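To: Lomuvier operators list
From: Stover site office
Subject: Re: Green status light remains lit after jaw fault

This message replies to the report quoted below and is copied to all sites operating Lomuvier hand grippers. Please keep it with your local operating notes.

> The Gadar site wishes to report a fault on one of its gripper pairs.
> On Saturday, during the container task, the right jaw stopped
> following the trigger at session 299. The trigger moved through its
> full travel and the jaw remained open. The status light stayed green
> throughout, and the operator therefore continued for 4 more attempts.
> On the last of these the jaw closed without any input from the
> operator, whose other hand was at the container. The pad caught a
> fingertip. The skin was not broken and no treatment was needed.
> We have withdrawn the pair from use. Please advise whether other
> sites have seen this, and whether a green light may be relied upon
> as a sign that the jaws are safe to touch.

The second question can be answered at once. The green light may not be relied upon for that purpose. It reports that the unit has power and that the recording link is up. It does not read the position of the jaws or the state of the trigger linkage. The wording in the current operating notes, "green: ready," is open to misreading, and we have asked for it to be changed.

On the first question, Stover has recorded two similar faults since May. In both, a pivot screw had backed out far enough for the linkage arm to bind against its neighbor. The trigger spring then held tension against a jaw that could not move. When the arm came free, the jaw closed with the full force of the spring. We cannot say that the Gadar fault has the same cause until the unit has been opened, but the account given is consistent with it.

The container task deserves particular attention in this respect. The containers are laid on their sides, and an operator whose grip fails is inclined to reach in and straighten the item by hand while the jaws stand open beside it.
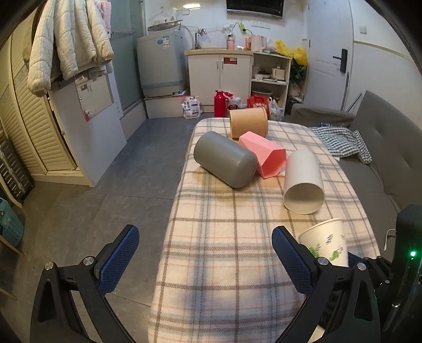

Interim instructions for all sites

1. Before each session, open and close both grippers fully with nothing between the jaws. Withdraw any gripper that hesitates, clicks or closes unevenly.

2. Check every pivot screw by hand. A screw that turns under finger pressure is a fault. Do not retighten it and carry on - tag the unit and report it.

3. If a jaw fails to follow the trigger, stop at the first occurrence. Release the trigger, switch the unit off at the housing and set it down with the jaws pointing away from any person.

4. Do not place a hand between or beside the pads while the unit is switched on, whatever the color of the light. Items are to be reset only after both grippers have been put down.

5. Record the session number and the number of attempts made after the fault first appeared. Keep the recording, including failed attempts.

The Gadar unit should be sent to the Verstraete workshop as it stands, with the linkage untouched and the screws in their present position. Verstraete has agreed to inspect it within 6 working days of arrival, and the findings will be posted to this list. The second gripper of the pair should go with it, even if it shows no fault.

Sites that have seen a jaw stick or close unexpectedly are asked to reply on this thread, including cases that were considered too minor to report at the time.

Stover site office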